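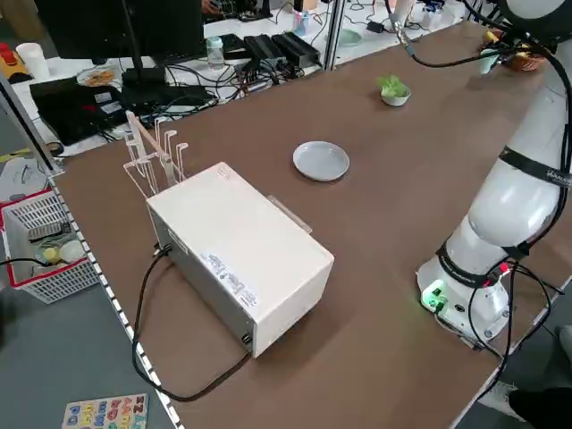
Setting and clearing a table is usually taught as a matter of manners, with a drawing that shows which side the fork goes on. This book treats it as work, and this chapter treats it as work done by one person at one table. The table decides most of what follows: how far the person has to reach, how many pieces can be out at the same time, and where the used pieces wait before they are washed. A round plate with a raised rim, lying flat near the middle of a long brown tabletop, with a small potted plant farther back, takes up very little of the surface, yet it already divides the table into a place to eat and a place for everything else. Once that division is made, most people keep to it without thinking.

Chapter 4
The Small Table: Setting, Serving and Clearing

In Chapter 3 we looked at storage, and at how the distance between a shelf and a table changes the number of trips a person makes. We now move to the table itself. The chapter has two parts. The first deals with the pieces that go on the table and the order in which they are put down. The second deals with clearing, rinsing and racking. Readers who are using the Enetti worksheets should have Sheet 6 on hand, and should fill in the left column before reading any further.

After studying this chapter you should be able to draw a simple plan of a table in use, explain the difference between a place and a station, and lay out a clearing route for a kitchen you know well.

4.1 Places and stations

A place is the part of a table that belongs to one eater. A station is a part of the table, or of a nearby counter, where a task is done. Pouring, cutting, dishing out and stacking are all tasks that need a station. In a large dining room the two are kept apart. On a small table they overlap, and the same square foot of surface may be a station before the meal and a place during it.

The households in the Bustotov survey, which we will use throughout the book, give a fair picture of this. The survey followed 13 households through an ordinary November, and each kept a sheet beside the table. Most of them set the plate first and the cup last. Two did it the other way around. In both of those homes the cups were stored nearer to the table than the plates were, so the cup was simply the first thing to come to hand.

Food that is served in its own bowl changes the plan again. A salad bowl is often wider at the top than at the bottom once it is filled, and leaves that stick out past the rim need space that the bowl alone would not. When you draw your plan, draw the bowl as it will be when full. Leave room for a hand to pass between it and the cup.

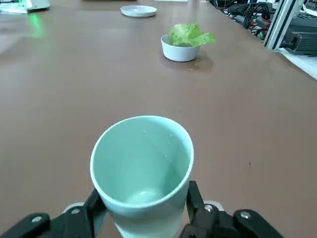

Figure 4.1. A cup and a small bowl with a lettuce leaf. The leaf reaches past the rim of the bowl.

Cups deserve a note of their own. A cup that narrows toward the base takes less room on the table than its rim suggests, but it is easier to knock over than a straight-sided one of the same height. Place it where the eater's sleeve will not cross it. For most right-handed people that means above and to the right of the plate, which is also the traditional position.

4.2 Clearing

Clearing goes faster when it follows a fixed route. The Stultosus method, named for the boarding school kitchen where it was first written down, has the worker begin at the point farthest from the sink and move toward it, picking up one kind of piece at a time. Cups go first, then bowls, then plates. Scraps are left on the last plate and scraped off once, at the end.

The Mushi method is older and simpler. Each eater's things are stacked together, with the cup on top, and carried off as a set. It needs fewer instructions and suits a table of one or two. With six people at the table it becomes slow, because the stacks have to be taken apart again at the sink. In timed trials with our own students, sorting the stacks took over 2 minutes, and the carrying itself took less than that.

Neither method works well if the rack is full before clearing starts. Empty it first. This step is left out of many household guides and accounts for a good share of the pieces left standing on the table after a meal. 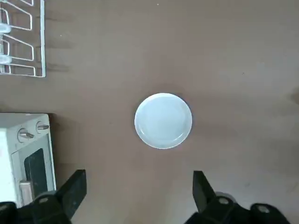 Why should plates stand on edge in a rack when there is room to lay them flat?

A plate on edge lets water run off both faces and drip from the lowest point of the rim. Laid flat, it holds water inside the rim if it faces up and traps damp air underneath if it faces down, so it takes longer to dry either way.

4.3 Before you go on

Choose a table you use every day. Measure its length and width, and mark on your plan where the nearest sink and the nearest rack are. Set one place on it, with a plate, a cup and a bowl, and write down the order in which you reached for them. Keep the plan. You will need it for the exercise on walking distance in Section 4.5, where the same table is set for two.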